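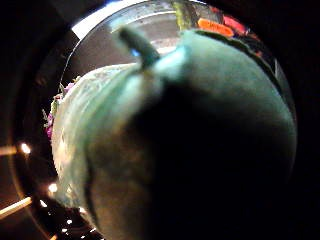 1. Green apple, stem end, with pale leaf at left. Clear glass bowl behind.

Buvelgate Kitchen Gallery, Set 18: Produce and Containers
Posted May 6, 2026

Set 18 covers fresh produce and the containers it is kept in or served from. It follows the February set on dry goods and uses the same numbering. Captions give the item first, then the container, then any note on storage or handling. Varieties are named only where the label was kept. Color is not corrected between entries, so greens will vary with the light and should not be used to judge ripeness.

Notes to no. 1
Variety not recorded. The dark stem is short and thick, with a blunt tip. A stem left in place protects the crown from tearing, and apples with the stem pulled should be used first. The leaf is wrinkled and veined, cabbage or lettuce type, and is entered under leaf, unspecified. Orange and red items show through the glass and are not indexed separately.

Storage. Apples give off ethylene and will yellow leaf vegetables kept beside them. A mixed arrangement is fine for a table or a few hours on the counter. For longer periods keep apples in one drawer and leaves in another, with the leaf drawer set to high humidity.

Glass. Clear bowls show smudges at the rim sooner than anywhere else. Wash by hand in warm water, rinse, and dry with a lint-free cloth. Do not stack without a paper or cloth layer between pieces. Do not move a bowl straight from the refrigerator to hot water.

Other entries in this set

2. Carrots, topped, in the Escobedo crate. Net weight 1,670 g. Tops were cut to half an inch and composted.

3. Red onions, single layer, wire tray. The tray sits on two rails to keep air moving underneath. Keep away from potatoes.

4. White cabbage, halved, cut face down on the board. A cut head keeps four to five days wrapped, longer if the core is left in.

5. Drollow scale with steel pan. Reading 717 g with lemons, pan tared out. The same scale was used for all weights in this set.

6. Lemons after transfer to a lidded box. No towel in the base. A towel was added later and the difference after one week was slight.

7. Evico drawer liner, cut to fit. The ribbed side goes up. Trim with a straightedge, leaving a quarter inch clear at the back so the liner does not bunch when the drawer closes.

8. Radishes, leaves removed, in a jar of cold water. Change the water every second day.

9. Green beans, 790 g, in a paper bag folded twice. Unwashed. Beans washed before storage spotted within three days.

10. Empty crates, drying on edge. Slats were brushed, not soaked.

Corrections
The first posting of no. 2 gave the weight with the crate included. The figure above is net. In no. 9 the bag was listed as waxed; it is plain kraft paper.

Use of the pictures
Entries may be reproduced for classroom and household use with the credit line "Buvelgate Kitchen Gallery" and the set and entry number. Larger files are held for all entries except no. 6. Requests should state the entry number and the size needed at print.

Previous: Set 17, Dry Goods and Jars
Next: Set 19, Knives and Boards (in preparation)
Back to index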